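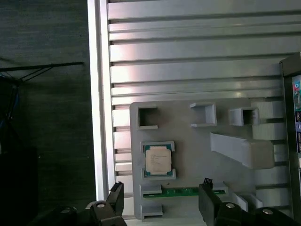

Cada pocos meses alguien vuelve a recomendar el vinagre para todo lo que hay en el taller, y cada pocos meses alguien estropea una pieza por hacerle caso. El vinagre quita la cal y ablanda el óxido del hierro, de acuerdo. Sobre aluminio es otra historia: si se deja un rato puede matear la superficie, y después no hay trapo que devuelva el brillo. Los perfiles con ranuras en T, esos largos que se montan uno junto a otro hasta formar un panel, tienen además el inconveniente de que el líquido se mete en la ranura y ahí se queda. Agua tibia, una gota de lavavajillas, un pincel de cerdas blandas para el fondo del canal y secar enseguida. Menos vistoso, pero el perfil sigue igual al año siguiente.

El bicarbonato mezclado con vinagre

Hace espuma y por eso gusta. Una vez que ha dejado de burbujear, queda sobre todo agua con una sal disuelta, y con eso se limpia poco. El bicarbonato solo, en pasta, frota bien una sartén de acero. El vinagre solo descalcifica un grifo. Juntos en un tarro cerrado, además, pueden hacer saltar la tapa.

La patata cruda contra el óxido

La probé en mayo con una llave inglesa vieja. Media patata, sal gruesa y 20 minutos frotando. Quitó algo, sí — lo mismo que habría quitado la sal con un trapo húmedo. Un estropajo metálico fino y unas gotas de aceite acaban antes y no dejan almidón en la mordaza.

Arroz en la caja de herramientas

Victor Kariuki me escribió para defenderlo: lleva años metiendo un saquito entre las brocas. Le creo lo de los años. Lo que no veo es que el arroz haga gran cosa al lado de unas bolsitas de gel de sílice, que vienen en cualquier caja de zapatos y no atraen gorgojos. Si la caja duerme en un garaje húmedo, lo que cuenta es guardar las herramientas secas y con una película de aceite.

Sprays milagrosos

Compré el Devulia de 215 ml porque la etiqueta prometía «protección total». Lo comparé con el aceite de máquina de coser de siempre, en 2 bisagras de la misma puerta. A los 30 días las dos giraban igual de bien. El Devulia olía mejor, eso lo reconozco.

Lo que sí uso

Cinta de carrocero para marcar la broca a la profundidad que quiero. Un imán envuelto en una bolsa para recoger virutas de acero: se da la vuelta a la bolsa y caen dentro. Con las de aluminio no sirve, así que para esas, brocha y recogedor. El aire comprimido lo dejo para el final y con gafas puestas — manda la viruta a la otra punta del taller, o al ojo.

Si alguien tiene pruebas a favor de la patata, que las mande con fotos de antes y después.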